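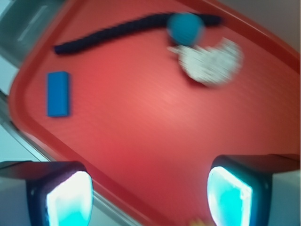

Adjusting your own rear drum brakes is one of the most satisfying jobs you can do on an older car, and you don't need a hoist to do it! I've just finished mine (a tired little hatch with a handbrake lever that came up nearly to my elbow) and the pedal feels brand new.

## What you'll need

- A jack, 2 axle stands and a pair of wheel chocks
- A brake adjusting spoon, or a flat screwdriver with a bit of bend in it
- A torch
- Your workshop manual

## Getting set up

Park on level concrete, chock both front wheels and put the car in first gear (or Park for an auto). Crack the rear wheel nuts while the tyres are still on the ground. Jack up the back, lower it onto the stands, then let the handbrake right off. If it's even one click on, your adjustment will be wrong and you'll be doing the lot again on Friday like I was.

## Finding the adjuster

Pull the rubber plug out of the backing plate and shine the torch in. You're looking for a little toothed wheel - the star wheel. On some cars the access hole is in the face of the drum, so you'll need the road wheel off and the drum turned until the hole lines up. 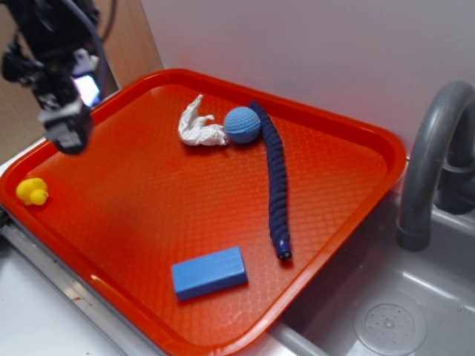
*Photo: Ikhsan Pattinasarany / Grastato*

## Winding it in

Turn the star wheel a click at a time and spin the drum by hand as you go. Keep going until the shoes grab, then back it off until the drum turns freely with just a light, even scrape. Mine took 6 clicks on the left and a few more on the right. Your manual will tell you if you need to hold a lever off the wheel when backing it off.

Pump the pedal firmly a few times, spin the drum again and recheck. Then do the other side!

## Now the handbrake

Only touch the cable once the shoes are right. Pull the lever up and count clicks against the figure in your manual, and take up slack at the adjuster nut until it matches. Let it off and make sure both drums still spin.

Plugs back in, wheels on, nuts torqued to spec with the car on the ground. Try the brakes at walking pace in the driveway first, then on a quiet street. If a drum gets hot after a short drive, go back a click or two on that side.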